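Coffee at Liya's and the 7 hours I want back

06/02/2026

So I finally did the thing everybody's aunt tells you to do and wrote down where my time goes. A week has 168 hours in it, I knew that already, but seeing them as little boxes on graph paper made me feel slightly ill. I filled in sleep, work, the bus, cooking, and then there was this big gray patch I'd labeled "???" with a pencil that needed sharpening.

Seven of those hours were me looking for stuff. Keys, the other glove, the library card, the good scissors (they were in the bathroom, don't ask). I told Liya Feyisa over coffee and she laughed so hard she had to put her cup down. Her house is spotless and she grew up with her mother's rule that every single thing has a home, even rubber bands.

I tried that back in December and it lasted until the first grocery run. This time I'm going smaller — one hook for the keys, one bowl for everything that comes out of my pockets, and a shoebox by the door for stuff that has to leave the house. The bowl is from the thrift store and it's ugly and I love it!

My problem spot is still the floor. I put things down there "for a minute" and then I walk around them for a month. Mihret came over and stepped on a plug, so I owe her a cake.

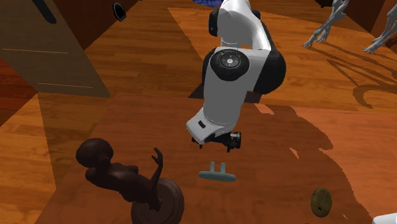 Small things, wooden floor.

Anyway, the graph paper is back on the fridge for another week. I'm hoping to get the looking-for-stuff boxes down to two or three, and I want to spend the rest reading in the tub. Amanuel lent me a mystery that's 100 chapters long, very short ones, and I'm on chapter 7. If you've got a trick for gloves, leave it in the comments, because I'm down to three and none of them match.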